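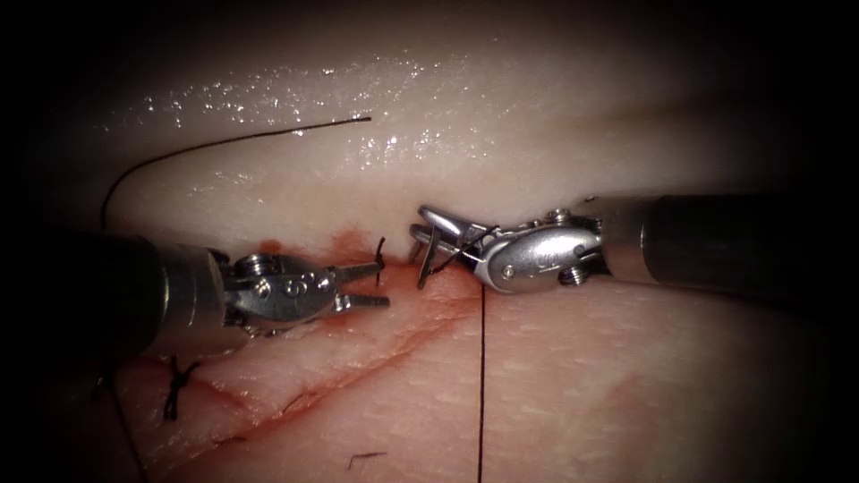 Tissue pad with black suture knot, upper end of the incision line.

Knots loosening and surface moisture on tissue pads during suturing practice

Posted in: Skills Training and Simulation > Suturing
Asked by S. Toledo
Status: Open. 3 answers

I am responsible for the suturing sessions offered by the Cropper Skills Center to residents in their first and second years. The sessions take place every Wednesday, and each resident is assigned one pad for the full afternoon. We would welcome advice from other centers on two related matters.

The first concerns the knots. Residents close a diagonal incision with black suture, beginning at the upper end and working downward. The opening knot is tied correctly and lies flat when it is inspected. By the time the third or fourth stitch has been placed, the opening knot has frequently loosened, and the edges of the incision at that end have begun to separate. Instructors have reviewed the tying technique with each resident and are satisfied that it is sound in the majority of cases. Of the 41 closures assessed in September, 22 were marked down for a loose first knot. That proportion is considerably higher than it was under our previous arrangements.

The second concerns moisture. The pads must be kept moist or the surface becomes tacky and tears when a needle is drawn through it. Our written procedure calls for the pad to be wetted before use and again at the halfway point. The result is a surface that shines strongly under the light, particularly toward the top of the pad, where the droplets collect. Residents report that the glare makes it difficult to judge whether a throw has seated. We also add red fluid along the incision for the second half of the session, and on a very wet pad this fluid smears outward and is thickest at precisely the place where the first knot is to be evaluated.

The pads are supplied by Nulitz and are pale pink throughout. The suture is the Alero training grade, which we adopted at the same time as the pads. We have not changed the way the sessions are taught.

I would be grateful for responses on the following points.

Is a loose first knot more likely to be caused by the suture, by the pad, or by the amount of water on the pad?

Is there an accepted method of keeping a pad moist without leaving standing droplets on the surface?

At what stage should the red fluid be introduced, and how much is reasonable?

Please note that we are unable to purchase different pads before the present supply has been used.

Silvana Toledo
Cropper Skills Center

Answer 1
Marked as helpful by 11 readers

Our program encountered a very similar difficulty, and the following is drawn from the procedure we now use. I will take your points in a different order, as the second largely determines the first.

Moisture. The practice of wetting the pad from above should be discontinued. Water poured or sprayed onto the surface does not enter the material quickly and remains in droplets, which then run wherever the pad is lowest. We place the pad face up on a damp cloth in a covered tray the evening before and leave it there overnight. On removal, the surface is touched once with a lint-free wipe. It should not be rubbed. A pad prepared in this manner has an even sheen and remains workable for the greater part of an afternoon. Should it begin to dry, a folded damp wipe laid over the portion not in use is sufficient. Reserve spray for emergencies.

If the shine is concentrated along the top of the pad, I would also ask you to examine two other things. One is whether the pad is lying level in its holder. The other is the angle of the light. A light directed straight down onto a wet surface will always return a large amount of glare, and moving the source a short distance to the side made a noticeable difference for our residents.

Knots. A wet pad is compressible. When the first throw is drawn down, water is pressed out of the material beneath it, and the loop is set against a thickness that does not last. As the resident proceeds down the incision the material recovers or shifts, and what was a snug loop no longer is. That accounts for a good part of what you are seeing. The remainder, in our experience, comes from the suture. Several training grades are smooth and somewhat stiff, and a smooth strand on a wet surface slides before the second throw can lock it. We now require a surgeon's knot for the first stitch in every closure, followed by two single throws in alternating directions. The residents are also instructed to hold tension on the strand until the second throw is fully down. A short pause at that point is acceptable and should not be penalized for time.

You may wish to inspect the cut ends as well. Where ends have been trimmed very close, a knot that has moved only slightly may come undone completely. We ask for ends long enough to be grasped again.

Red fluid. I would introduce it only after the first knot has been inspected and recorded. If the purpose is to teach work in a field that is not clean, this purpose is met just as well from the second stitch onward. A few drops placed in the incision itself will follow the line downward. Fluid applied across the surface will smear, and the first knot will be hidden by it.

One further remark on your figures. If the pads, the suture and the wetting procedure all changed in the same month, the 22 loose knots cannot be attributed to any one of them. I would suggest running a single session with the former suture, if any remains, on the present pads.

Comment on Answer 1, from S. Toledo

Thank you for this detailed response. The wetting procedure did change with the pads, on the basis of the leaflet enclosed in the carton, and I should have stated as much. We have a small quantity of the former suture in storage and will arrange a session as you propose. May I ask whether overnight storage in a covered tray has led to any odor or discoloration?

Comment on Answer 1, from the author of Answer 1

Discoloration, no. Odor, yes, on the occasions when a tray was overlooked and left beyond the following day. The cloth should be laundered after each use and the tray wiped and dried before it is put away.

Answer 2

Have the residents tie more throws. Five is a sensible minimum with synthetic suture. We do not experience loose knots.

Comment on Answer 2, from a reader

With respect, additional throws placed on top of a loose first throw will produce a larger loose knot. The question concerns the first loop.

Comment on Answer 2, from the author of Answer 2

The comment is noted. Five throws remain our standard.

Answer 3

I am writing as the coordinator of a small teaching room that uses the Plikus pad, which is a different product from yours, and my remarks should be read with that in mind.

We do not soak pads overnight. Our supplier advised against it, as prolonged contact with water caused the upper layer to lift from the one below after repeated use. It may be that the Nulitz material is not layered in the same way. I would recommend asking the supplier directly before adopting the tray method for your entire stock, and trying it on one pad that has already been used.

In place of soaking, we apply a thin coat of water-based lubricating gel to the surface with a gloved finger and wipe off the excess. The surface keeps its moisture and there are fewer droplets. It is slippery, however, and for this reason we leave a narrow margin on either side of the incision untreated. Needle entry and exit points fall within that margin.

On the matter of assessment, I would draw attention to the place at which the closure begins. The end of an incision is the part where a new resident tends to take too shallow a bite, and a shallow bite in soft material will widen under tension. The knot itself may be perfectly secure and still appear loose, when it is the hole that has enlarged. Lift the knot gently. If the loop is tight and the material around it is torn or stretched, the fault is in the bite. If the loop itself has slack, the fault is in the knot. Our assessment sheet, which is marked out of 100, separates the two, and the instructors found this more informative than the single entry we had before.

A pad should also be retired from assessed work once the edges of the incision have been stitched repeatedly along the same line. Old needle holes weaken the edge considerably. We rotate such pads to beginners for practice in handling the needle, where the condition of the edge is of less importance.

With regard to the red fluid, we rinse it off with cool water at the end of the session, before the sutures are removed. Left overnight, it stains the incision line, and a stained line is difficult to read at the next session.

Comment on Answer 3, from S. Toledo

The distinction between a slack loop and an enlarged hole is one our present sheet does not make, and I will raise it with the instructors before the next Wednesday session. I have also written to the supplier regarding soaking. The question will remain open until I have received a reply and the comparison with the former suture has been completed.

Comment on Answer 3, from a reader

Does the gel interfere with the red fluid? Ours beads up and rolls off the pad.

Comment on Answer 3, from the author of Answer 3

It does if the gel is carried into the incision. Keep the gel outside the margin and place the fluid with a dropper.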